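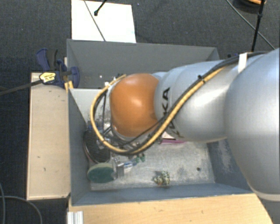 Edgardo Lumanlan, who worked in the maintenance shop at Gulton until he retired and then kept turning up for the retirees' lunch, died in February at home in Jokotthorpe, with his family around him. Most of us knew him as an electrician first, and most of us heard him on the subject of cables. A thick yellow one that comes down across a silver robot arm and sweeps under an orange joint cover would have had him standing there with his hands in his back pockets, following it from one end to the other before he said good morning. He taught a lot of people to look at a machine that way, including several who now run departments.

He came to the plant as a second-shift helper and was hired on permanently before his trial period was up. He earned his journeyman card in the evenings, moved to days when his daughter started school, and stayed on days for the rest of his working life. He was offered the lead job more than once. He took it the last time, on the condition that he could keep his own bench, and he held it for 17 years.

Edgardo grew up on a farm, the second youngest in a family of eight children. His father kept a diesel pump running long after it should have been scrapped, and Edgardo said that pump was his apprenticeship. He finished school, worked for a while in a radio repair store, and then followed an older brother to this part of the country. The brother had told him the winters were mild. They shared an apartment over the bakery on Arain Street, and that is how he met Lorna, who worked the early counter. They were married at St. Brendan's and had the reception in the bakery after closing.

He is survived by Lorna, their daughter Celia and her husband, their son Paul, and two grandchildren. Two sisters and a brother also survive him. His parents and his other siblings died before him.

Talha Niazi, who started under Edgardo and has his old job now, spoke at the service. He talked about his first week, when he closed up a panel and went to lunch, and came back to find it open again with a note taped inside the door. The note said "Would you want to find this at 3 a.m.?" Talha redid the wiring. He still has the note. He also told the story of the flooded compressor room, which most readers will know, and which ran longer than the pastor had planned for.

Nusrat Baloch from payroll remembered something different. When her car would not start one night after the office had closed, Edgardo drove her home, then went back to the lot with a flashlight and replaced a battery clamp. He left the old one on her desk the next morning in an envelope marked "evidence."

Away from work he grew bitter melon and long beans on a trellis made of conduit, and gave away most of what came off it. He bowled with the Idelis team until his shoulder stopped him, and after that he kept score. He sang bass in the church choir. He read the newspaper from the back page forward. He did not care for email, and anyone who wrote to him that way usually got a phone call in reply.

In the last year he was not able to get out much. Genivaldo Bezerra drove him to the retirees' lunch when he felt up to it, and some of the others went by the house to play cards. Lorna has asked us to say thank you for the visits, and also for the food, which filled both freezers. She would like the dishes to go back to their owners. Anything with a name on the bottom has been returned already. The rest are on the shelf in the church kitchen, and the door is open until noon most days.

The guest book from the service has 164 names in it. Lorna and Celia are going through it and hope to write to everyone, but some of the addresses are hard to read or were left blank. If you signed and have moved lately, please give your current address to Sohail Dogar, who keeps the retirees' mailing list and will pass it along.

The family asked for gifts to the tool fund in place of flowers. For newer readers, the fund buys a starter set of hand tools for each apprentice who finishes the first year. Edgardo helped set it up and gave to it every Christmas. Checks can be made out to the retirees' association with "tool fund" on the memo line, or you can hand cash to Sohail at lunch and he will write you a receipt.

Celia is also putting together an album for the grandchildren. She is short on pictures from the early years at the plant, before the shop moved to the north end of the building. Prints can be left with Nusrat in an envelope with your name on it – she will see that they are copied and returned. If you remember who is standing next to him, please write that on a slip of paper and not on the back of the print.

The next retirees' lunch is at the usual place at 11:30 a.m. Lorna plans to come. Genivaldo has room in the car for anyone on the Jokotthorpe side who needs a ride.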